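Bench Tops: Flattening, Oiling and Keeping Them Clear

Applies to solid wood and laminated tops 50 mm thick or more. Thinner tops flex under a plane and should be shimmed from below first.

Checking for flat

Lay a straightedge across the top at both ends, at the middle, and on both diagonals. Slide a feeler gauge under any gap and write the reading on the wood in pencil. A hollow near the middle matters more than a low corner. Wind is checked with two sticks of equal height, one at each end, sighted from a crouch.

Take readings in November or later if the shop is heated. The top on my Grunham bench moves enough between summer and winter that a reading from the wrong season is useless.

Removing high spots

Plane across the grain first, with the iron set coarse. Scribble pencil over the whole surface and stop when the marks are gone. Change to diagonal strokes, then finish along the grain with a fine cut. Chamfer the far edge before starting or it will splinter. Sanding a top flat with a hand-held belt sander leaves troughs.

Old glue comes off with a card scraper. For stubborn spots, a damp rag left in place for 8 minutes softens white glue. Yellow glue needs heat.

Oil

Thin the first coat by half with mineral spirits. Wipe on, wait, wipe off all excess. Second and third coats go on full strength, a day apart. Do not wax a top used for planing; the work slides. Spread used rags flat outdoors until stiff, then discard. Balled-up oily rags can catch fire.

Nerys Gittins uses Taltden oil and reports a harder film. I have used Borkton with no complaint other than the smell.

Placing tools and work

Anything fixed to the top takes up more area than its base. Allow for swing, handle travel and cords.
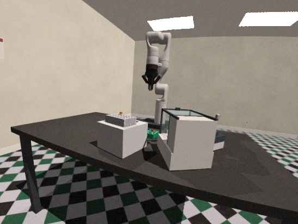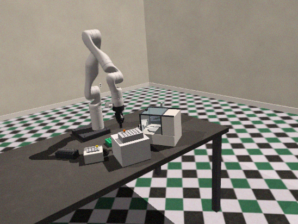
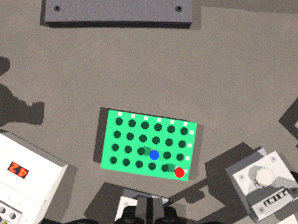
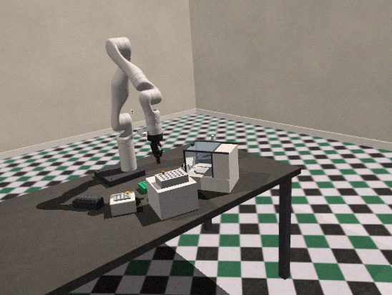

Vises and clamp-on lamps belong at an edge, leaving the middle of the top open. Mark the footprint in pencil, work around it for a week, then drill. A flat black base plate near the far edge, like the one in the second view, leaves the front of the table for work. Small loose parts need a fixed home too. A board with a grid of holes, as with the green one holding a blue peg and a red peg, can be copied in scrap for drill bits: bore all the holes at one depth and leave spares.

Bolt holes

Drill through from the top with a backing block clamped underneath. Seal the inside of each hole with oil before fitting the bolt. Use wide washers below. Retighten after the first heating season.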